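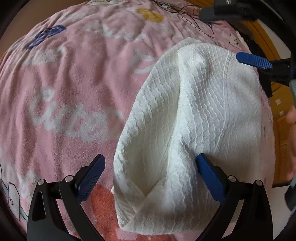
The Second Corner

Print this story | E-mail this story

By the time Noreen Fahy was hired, the method already had a name, and the name was on the door. Tarawneh Regrasp, it said, in a font someone had paid for. Under it a strip of masking tape said PLEASE KNOCK, DEMONSTRATION IN PROGRESS, and the demonstration was Mitsuko Yokoyama holding up a towel.

"You take the first corner anywhere," Mitsuko said, not turning around. "Then you let it hang. Then you find the second corner."

"How do you find it?"

"That's the paper."

The paper had been rejected twice. The first reviewer had wanted more towels. The second had wanted fewer towels and more theory, and had used the word "laundry" in a tone that Mitsuko could still do at parties. The claim itself was simple enough to fit on a mug, and in June somebody had put it on a mug: if the person demonstrating waits for the cloth to stop swinging before the second grasp, the robot that learns from her will fold better than one that learns from people in a hurry. Waiting was the contribution. There was an equation for it in section four.

Noreen had folded towels for a living, two summers at a hotel, and had never once waited for anything. She kept this out of the interview.

She was issued a pair of grippers and a quota of 4000 folds. The grippers were lighter than they looked and made her feel like a lobster with a good dental plan. Her first towel went up by one corner, swung, and slowed. She watched it. Mitsuko watched her watching it.

"You're thinking about lunch," Mitsuko said.

"Does that get in the data?"

"Everything gets in the data."

So Noreen learned to wait. She waited through the waffle weaves and the terry and a batch of tea towels from Rulico that shed like a collie. She got so good at it that she started doing it at home. Her husband handed her a fitted sheet one evening and she stood in the hallway holding it by the elastic until he went and got his mother on the phone.

At 8 in the morning, in the last week, they trained the final two policies and put them on Plekari, the good arm, which lived behind a curtain and was not to be leaned on. One policy had learned from the patient folds. The other had learned from the hurried ones, which Mitsuko had gathered by telling undergraduates there was pizza.

The hurried one went first. It snatched, missed, snatched again, and laid down something you could have called a towel if you were its lawyer. Out of 9 tries it managed a proper fold in two.

Then the patient one. Plekari lifted the towel by a corner and held it out, and the towel swung, and slowed, and hung. Noreen found she was holding her breath. The arm went in for the second corner and got it, clean as a card trick.

"Seven," Mitsuko said, when all nine were done. She wrote it on the whiteboard and drew a box around it. Then she looked at the box for a while.

"What?" said Noreen.

"Try eight. Watch it before it reaches."

They played back the eighth try. The towel hung perfectly still. Plekari's second gripper was up and ready, and it stayed where it was. It stayed there for a good long time. Then it tipped a few degrees to the left, toward the clock over the door, tipped back, and went in for the corner.

They played another. The same little tilt.

"That's a calibration thing," said Noreen, whose ears had gone hot.

"What time did you usually break for lunch?"

"It varied."

"Noreen."

"Quarter to twelve."

Mitsuko got out the older recordings, the ones from before Noreen, when she had done all the folding herself. She ran a policy on those alone and set it going on Jolari, the bad arm, which could be leaned on. It waited beautifully. It had no interest in the clock. It also folded four out of nine, and after each one it gave the towel a small, disappointed pat.

They stood there with that for some time.

"I don't pat," said Mitsuko.

Noreen picked up a towel from the basket, took the first corner anywhere, and let it hang.

The paper went out that night with a new paragraph under Limitations, two sentences long, concerning demonstrator habits. The third reviewer liked it very much and asked whether the authors had considered sheets.

Last updated: June

Print this story | E-mail this story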